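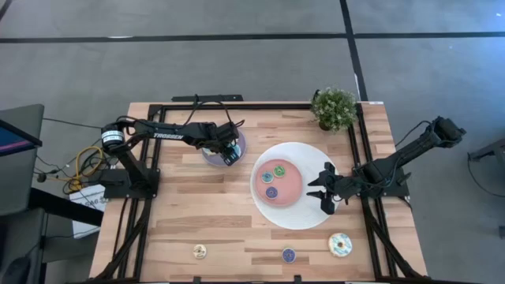 From: Dilek Kahraman
To: play-kitchen list
Subject: Re: Donuts and plates, what to keep in the set

Dear Donal, dear all,

Thank you for your long message, and excuse me that I answer only now. I wanted to try a few things on the table before I write, and this took me until May.

I put my answers between your lines, as I think this is the custom of the list.

Donal Moynihan wrote:
> We are putting together the tea party box for our toy library again
> and I would like to hear how others do it. At the moment our box has
> the Perkaswood tea set (wood, nice, heavy), a bag of donuts from three
> different makers, and a lot of plates that came from everywhere. The
> children do not play with it as much as I expected. They tip the box
> out, they put everything in one heap and they leave.

We had the same. In my opinion the problem was that everything was in one bag. When a child receives a bag, the natural thing is to empty the bag. When a child sees a plate with three donuts on it and some others lying next to it, the child already has an idea of what to do. So now I lay the table a little before they come. I do not finish it. I put a white plate in the middle, a smaller pink plate on top of it, and three donuts on the pink one: green, teal blue and purple. The other donuts stay on the table in front, in a row: the small cream one with brown drizzle, the dark blue-purple one, and the large white one with light blue sprinkles. The rest is for the children to decide.

I must say that the row is important. I tried also with the other donuts in a bowl, and then they took the bowl and carried it away to another corner.

> Question one: do you keep plates of different sizes, or only one size?
> Fuad says one size is better for stacking and for the box.

Fuad is right about the box, and I respect that he is the one who has to close the lid. But for the play I would keep different sizes. With a large plate and a smaller one you can put one on the other, as in a restaurant, and the children like this very much. They say "this is the fancy one". I keep also one small round dish with a purple rim, white inside. I thought at first that it was too small to be useful, but it has become the most wanted piece. It is for sugar, for the bill, for the cat, it changes every time.

If you must choose, I would take one large white plate, one smaller plate in a color, and the small dish. The large one I would take in white, so the colors of the frosting are seen well. We had before a large plate with a pattern of flowers from Flirama, and a donut with sprinkles on it was difficult to find, even for me.

> Question two: is it a problem when the donuts are not the same size?
> One parent complained that her two children fight for the big one.

Yes, they fight for the big one. I don't know a solution for this. Assunta Amato, who was on this list before and maybe still reads, told me that she removed all the big ones and then they fought for the green one. I have left the big white one in the set. When there are two children I ask them to prepare the plate for a third person, for example for me, and then it goes a little better. With the small ones please be careful if you have children under three years. I keep this box on the high shelf and it goes out only to the older ones.

> Question three: frosting colors. Ours have lost a lot of color from
> washing. Does anybody know a maker where the color stays?

I can tell only what I have experienced. The ones from Pledar lost their color at the edges after one winter, but I admit I washed them too warm. Now I use lukewarm water, a soft cloth and a drop of dish soap, and I dry them with a towel the same evening. I do not put them in the dishwasher any more and I do not let them soak. The ones which I have from Hsiao were more expensive, and I have them for a shorter time, so I would not like to promise anything.

Chun-yin Fung asked me separately if the colors should be realistic, because nobody bakes a teal-blue donut. I think it is not important for the children. But it is good if the colors are clearly different from each other. My purple one and my dark blue-purple one are too near, and when I ask "please bring me the purple one" I receive sometimes the one and sometimes the other, and both children are correct. If I would buy again, I would exchange one of them for yellow.

> Last thing: tablecloth or no tablecloth? We have one and it is always
> on the floor.

No tablecloth. With a cloth, one child pulls and everything comes. We use the bare wooden top, it is light with stripes, a butcher-block kind, and the plates stand well on it. To make the table a bit more friendly I put a small green plant in a dark pot at the far side. It should stand where the children do not reach over it with their sleeves. We have gray carpet on the floor, and a donut that rolls down makes no noise and also no damage, but you must look for it before you close the box.

About the inventory, you did not ask, but I add it. Our toy library has now 344 entries in the catalog and 111 of them are kitchen and food, which is too much. Before, I gave each donut its own number, and this was a mistake. Every time one was missing, the whole evening went for correcting the list. Now the tea party box is one entry, with a card inside the lid where the pieces are drawn in outline. The parent puts the pieces on the drawing and sees alone what is missing. I drew around the plates with a pencil first and then with a black marker. It took me 2 evenings. If you want, I can send you a copy of the card, but your plates will have another size, so probably you must draw it new.

I have also one question to the list. Does somebody have experience with small tongs for this kind of play? Some of my children want to serve the donuts "like in the shop", and with the hand it does not count for them. The kitchen tongs for adults are too strong for small hands. I would like something short, with wide ends, which does not scratch the frosting. If you know where to find this, please write to me or to the list.

Donal, please greet Fuad Weldu from me, and tell him that the lid closes if the large plate goes in first and lies flat on the bottom.

With kind regards,
Dilek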